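# Where the Scratches Come From

Clear plastic goes cloudy in ordinary use, and most of the cloudiness is on the surface. Aurora Veloso, who runs the wear bench at Pondano, has spent four years measuring how quickly it happens and which household habits speed it up. 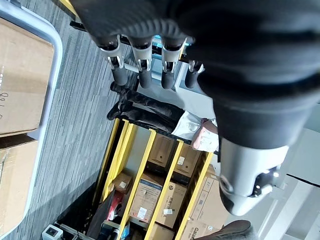
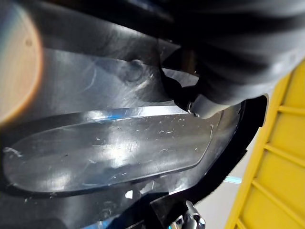 Haze is the share of light that a clear sheet scatters on its way through. A new food tub usually has very little. The eye begins to object well before the tub has lost any strength, so people throw away containers that would hold soup for years.

Veloso's group collected 413 used tubs and lids from homes in Prutis and Annan. Each was rinsed, dried in still air and read at the centre of the base. Owners filled in a short form on washing, stacking and storage. The group then put 128 new tubs through controlled washing, with a reading every 50 cycles.

The dishwasher turned out to be a smaller cause than expected. Heat and detergent dulled the cheaper plastics evenly, but fine scratches did more harm in almost every batch. The worst came from nesting. A tub pushed into another of the same size traps grit between the walls, and a slight twist to free it drags the grit in an arc. Under a low lamp the marks show up as partial circles.

Dry wiping came second. A cloth picks up dust and carries it across the surface under the pressure of the hand. Rinsing first removed most of the effect, even with a fairly coarse cloth.

Rodrigo Calado, a materials engineer at Plarik, is cautious about the home samples. "People don't remember how they washed a tub two years ago," he says. "I trust the bench figures. I'd use the forms to decide what to test next."

Hard coatings are the obvious answer and are already common on spectacle lenses. On a tub they are difficult to justify. The lid seal has to flex, and a coating stiff enough to resist grit tends to crack at the corners. Plarik has tried coating the base alone, which leaves the walls to scratch as before.

A cheaper change is to the mould. Four small ribs on the outside of each wall hold nested tubs apart by the thickness of a fingernail. The stack is slightly taller, and retailers have complained about shelf height. Pondano will repeat the washing series on ribbed tubs in September.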